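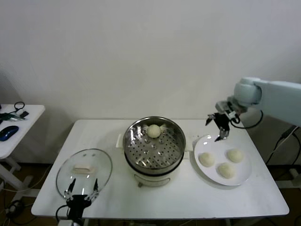
Bun station, Cloltitz open day, Gindirdale. One in the steamer.

Print this page
E-mail this thread

1/ OK live from the Cloltitz open day, typing fast, parking runs out soon. Robots doing kitchen jobs. Two arms, one steamer, buns. I skipped arvo tea for this and now I'm starving.

2/ Told there'd be 42 seats. More like double that in bodies, people standing down the back with prams. Bring water if you're coming to the next session, it's stuffy as.

3/ Preben Mogensen doing the talk. No slides, good on him. Says the bun is the easy bit to explain and the hard bit to do. Squeeze too much and you've got a dent, too little and it's on the floor. No argument from me, I've dropped plenty with tongs.

4/ He reckons the lid is worse. Clear glass, cameras hate it, the reflections move whenever you do. They've spent more hours on the lid than on everyhting else on the table. 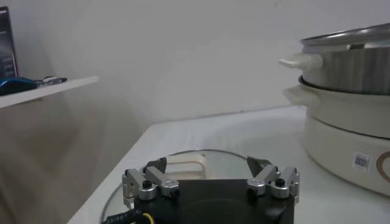
Elínborg Egilsson: Same trouble with glass at our place, we ended up putting matte tape round the rim for the first month. Did he say if they're using anything like that or just going off the handle?

5/ @Elínborg asked him for you. No tape. Says they tried it early on and it came off in the steam. They go for the handle now.

6/ Numbers, for those who like numbers. 2000 practice runs since October. Wants 80 per cent clean before they change the recipe, they're at 61. He put that up front, didn't wait to be asked, which I rate. Plenty of demos I've been to you'd never get a figure out of anyone.

7/ Kid in the front row asked can it do dumplings. Preben: "not yet, they stick". Kid not impressed.

8/ Bit I didn't expect: plates. Flat, white, on a white table. You'd think a plate was nothing. Apparently finding where the edge stops and the table starts ate a whole fortnight

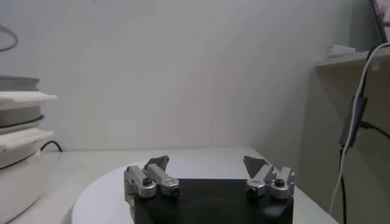 and they still move the lamps about every time they set up in a new room. Esben Nørgaard is on lighting today, been up and down the ladder since I got here.

9/ Asked about price. Got a laugh and a brochure. Brochure has no price in it.

10/ Next session's after lunch, same room, doors at the side not the front. Free, just put your name on the sheet. Gotta run, meter. Will post the rest of my notes tonite if I can read my own writing.

E-mail this thread
Print this page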